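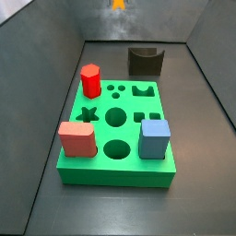 By L. Bataineh

She had made coffee before I arrived, and she apologized for it twice, and then we sat on two stools beside the gray-walled enclosure and didn't get to my first question for a good while because she wanted to tell me about foam. She has been teaching robots by hand at Tavard for four years (the job title is longer, but she says "teaching" and so will I), and she has strong feelings about foam.

"It forgives you," she said. "Wood doesn't. If I come down a little crooked on a wooden board, the block skates off and I've lost the whole try. Foam gives a bit, and you can feel your way in. Well, I say feel. I can't feel anything. I'm watching!"

Watching is most of it, she told me. On the Sunus project she works by remote control, moving a pair of handles while the arm copies her, and everything she does is recorded so the robot can later be trained on it. When she started out she did it the other way, taking hold of the arm itself and walking it through the motion. She still misses that some days.

"When you've got the arm in your own two hands you know right away when a block is catching," she said. "With the handles you learn to see it. The edge of the block stops moving and your hand hasn't stopped. There's this tiny disagreement between the two, and after a few months you notice it without thinking."

I asked which pieces give her trouble, expecting her to say the star. She shook her head and went for the arch, the charcoal one that stands behind the board with its curve facing up.

"The star looks scary, with all those points, but you line up one point and the rest come along. The arch has to be turned the right way around, and picked up in a way that lets you turn it, so you're making a decision way back at the beginning. People forget that. They grab it however it's standing and then they're up over the hole with their wrist twisted halfway to Sunday."

And the square one, the blue? "Oh, I like that one. That's my warm-up."

A session runs 90 minutes, and on a good morning she records 69 tries. When she was new she'd be pleased to reach 50, and a lot of those, she admits, were pretty ugly. I wondered if the ugly ones went in the trash, and she got quite animated here, putting her cup down on the floor so she could use both hands.

"No, no, I keep plenty of those! If I set the red block down on top of the foam, off to the side of where I want it, and then I pick it up and try again, that's a wonderful thing to have. The robot is going to miss too. If all it's ever been shown is me being perfect, what's it supposed to do then?"

What she does throw out is dithering. She can tell on playback when she was thinking about lunch, she said, and so can the robot, which will hover over a hole for ages if that's what it was shown. The playback runs in a program called Monetura, and she goes through it every afternoon with the sound of the radio in the next room, deleting herself.

Before I left she let me have a turn at the handles. I'd like to report that I did well. I pushed too hard, then hardly at all, and she stood behind me saying "slower, slower, you have all day," in the voice my driving instructor used to use. She didn't record it. She did say I could come back in August, when there will be a new board to learn on, and that I should bring better coffee.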